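Room Kit: the fan, the stool and the other stuff we keep buying again

Hi, Védís Overgaard here. I look after the shared workroom at Pirkuletti, and I get so many emails asking what we bought and whether I'd buy it again that I finally made a page for it. Everything listed is in daily use, and I paid for all of it out of the room budget, so feel free to argue with me about any of it!

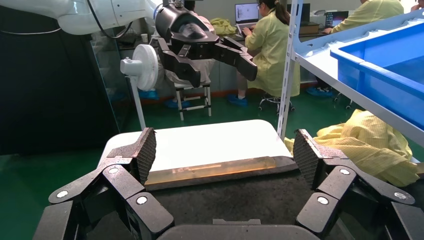

PIRKULETTI WORKROOM, Friday, July 9, 2021

Lepik pole fan, white, $71
I love this fan. It has a round grilled head on a thin white pole, so it tucks in next to other furniture without hogging the floor, and when you're in a lab coat in July you want moving air pretty badly. Low speed is quiet enough to take a call next to. High speed will take your papers with it (ask Rostyslav about his parts list). The grille comes off for cleaning, though the clips are stiff and I've broken a nail on them twice.

Drutmont step stool, $40
White metal legs, black treads, small enough that I carry it with one hand. I got it for the high shelf and it turned into the thing everybody borrows. I did have to tighten the bolts after the first month. Catalog number 779 if your supplier can't find it by name, because mine couldn't.

Office chairs, on wheels
Already in the room when I got the keys, no idea of the make. They roll fine. If you're shopping, sit in one for a whole afternoon before you order.

Pale yellow lab coats and blue shoe covers
We go with Grellano for both. The coats run long in the sleeve, so size down if you're between sizes. The shoe covers are the ordinary pull-on kind and I order 6 boxes at a time. Rostyslav Ostapchuk thinks the blue ones are slippery on our floor. I don't, but he walks faster than I do.

Cable clips
Still looking! I tried a stick-on kind in May and they were on the floor by the weekend. What I want is something that holds a thick black cable, comes off clean and doesn't need a drill. Send me your favorites, please.
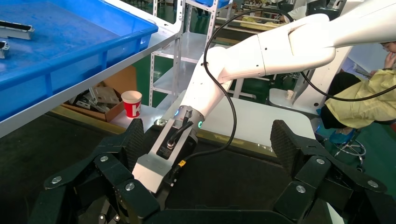

Long black cable loop, and a seat in use over on the right.

Ordering
The fan and the stool ship flat and both need a screwdriver. Allow a bit longer for the coats if you want odd sizes. Prices are what I paid, before shipping.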